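4.2 What ends up at the bottom of a mixed bin

I should say straight away that I didn't set out to write a whole section on the bottoms of bins. My plan was to look at how people sort toys and household bits when they have a tidy-up, and the bins were just where things got put. But by the second month I was spending more time with my head over a grey tub than I was with my interview notes, and I think the tubs deserve their own few pages.

A quick reminder of what I mean by a mixed bin. In the Sotcombe and Clirnton homes I visited (33 of them, all with at least one child under ten), nearly every family had some container with no particular job. It had usually started life as the toy box, or the box for things going up to the loft, and it had slowly become the place for anything that was in the way at teatime. People had lovely names for them: the dump, the dog's dinner, the Wednesday box (that was the night before the cleaner came). I've stuck with "mixed bin" throughout because the other names made my tables very hard to read!

The total across all the homes was 1,579 objects. I logged each one with a short plain name and a guess at which room it had come from, and where I couldn't guess I asked. Toys made up the biggest share, as you'd expect, but the part that kept me busy was everything else. Bottles, lids, brushes, tape, a soup ladle, single gloves, half a doorbell. The owners were often as surprised as I was, and several of them started putting things back in their proper rooms while I was still writing them down, which was nice for them and a nuisance for me. I ended up asking people to wait until I'd gone.

There's a pattern in where things lie, too. Round and cylindrical things roll until they meet a wall and then they stay there. Small soft or knobbly things, mostly animals and little people, get into the corners and are missed when somebody has a rummage. Figure 4 has the sort of thing I mean, with a dark green bottle against the left side of the bin and a small brown-bodied toy figure down in the corner below it. I came across bottle and toy pairings again and again in the homes, and I've come to think of the edge of a bin as a different place from the middle of it, with its own residents.
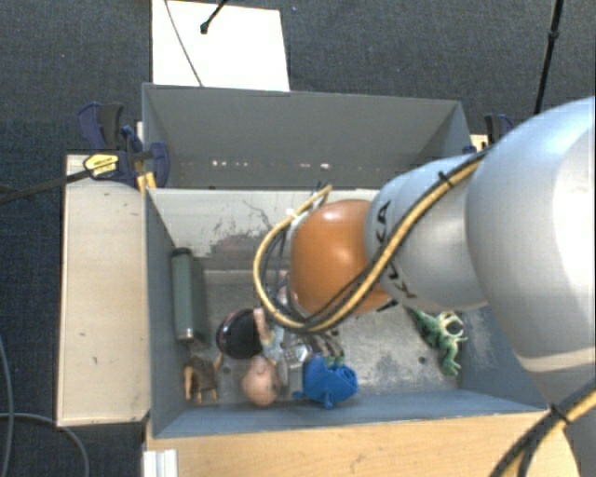
The middle, on the other hand, belongs to whatever was put in last. When I asked people to find me something they knew was in there, they nearly always stirred the middle first with a flat hand, and only tried the edges once they'd begun to get cross. One mum in Clirnton told me that the corners were "where things go to live". Her son, who was listening in, then found a plastic zebra they'd both believed was at his gran's. I did try to record how long each search took, but the children kept joining in and the times are useless, so I've left them out of the tables altogether.

The bins themselves matter more than I'd allowed for. I had written "grey plastic tub" on my first sheet and assumed I could leave it there, and of course people own all sorts. Sloping sides send small things down into the join between wall and floor. Straight sides let you stack, so families with straight-sided bins tended to have flatter things in them, books and trays and puzzle boxes. A worn floor is a good sign that a bin gets used, and I began noting scuffs and peeled patches alongside the contents. The most battered bins weren't the fullest ones. They were the ones that got tipped out and filled again, and the families who did this could tell me fairly well what they had in there. The smart, unmarked bins were the ones that held surprises.

I also sorted the household objects (leaving the toys out) by how they'd got in, going by what the owners told me. I used 3 groups: put in on purpose, borrowed for play and never taken back, and swept up in a hurry. The second group was my favourite. A bottle makes a very good rocket, or a skittle, or a patient for the doctor's set, and once it has been one of those it's no longer clearly a kitchen thing in a child's eyes. Parents tended to put such objects in the third group and children put them firmly in the second. Where the two disagreed I went with the child, who had generally been there at the time.

I'm less happy with how I handled things in more than one piece. A bottle with its cap on went down as one object. A bottle and a stray cap in the same bin went down as two, even if they plainly belonged together. The Nyaga scheme would have counted both cases as one, and the Plomov scheme, which is stricter, would have had me test the fit. I tried the Plomov way in one home and gave up before I'd reached the crayons. So please treat the totals for lids and caps as being on the high side, and see the next section for what happened when I went back in July and asked people to empty everything out on to the floor.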